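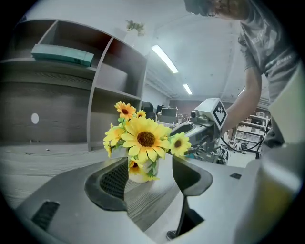 Denitau Bouquet Comparison

The Denitau Bouquet Comparison, usually just called "the bouquet test" by the people who have spent long afternoons with it, is a side-by-side trial of hand-held grippers in which an operator picks up, holds and puts down artificial flowers. It was worked out at the Denitau workshop by Sinéad Mac Giolla and Tien-fu Hsiao, who wanted a fair way to choose between two kinds of fingertip pad and ended up with something a good deal larger than they had planned.

Background

Most of the workshop's earlier comparisons used blocks, cups and other firm, well-behaved things, and the grippers under review all did so well on them that the scores were hard to tell apart. Flowers are another matter. The heads are wide and light, the stems give when they are squeezed, and a leaf will happily find its way in between the pad and whatever the operator meant to hold. Artificial ones were chosen early on so that the same bunch could be used from the first trial to the last – though the petals do loosen with handling, and Mac Giolla's notes have a kindly worded paragraph on when a bouquet ought to be retired.

Method

An operator works with a gripper in each hand. Tracking is done with printed marker cubes fixed on top of the grippers, and each hand's recording is matched up with the other's afterward. A full session has 50 trials, split between bouquets that stand in a container and bouquets held up clear of the table, and the operator is asked to rest whenever the wrists begin to tire. 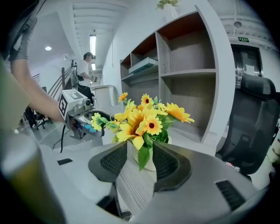

Where the bouquet starts in a container, the usual trouble is in the approach. If the fingers come in too high they push the blossoms apart, and if they come in too low they knock against the rim, so a new operator tends to spend the first session learning the right height and very little else. Those early sessions are kept but not scored, a rule that Nurhan Kılıçarslan argued for and that has made everybody a little more relaxed.

Holding a bouquet between two grippers is harder to score than it sounds. Each hand has to give a little as the other one presses, and an operator who has done it for a while makes it look like nothing at all. 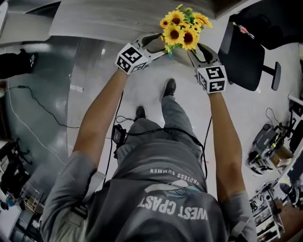
Page last changed: November

Results

The trial had reached 2,733 scored grasps when the first summary was written up. The softer Isenov pad dropped fewer bouquets than the Daly pad, which wore better and was still in good shape after around 600 grasps. Brijesh Agarwal has pointed out that 22 of the drops came from a cable tugging at the operator's arm, and these are listed separately so that neither pad gets the blame.

Later use

Clodagh Carroll has since adapted the method for comparing cameras at Vindia, with the pads kept the same all the way through and only the lens changed between sessions.

See also

Fingertip pads
Marker cube tracking
Two-handed grasping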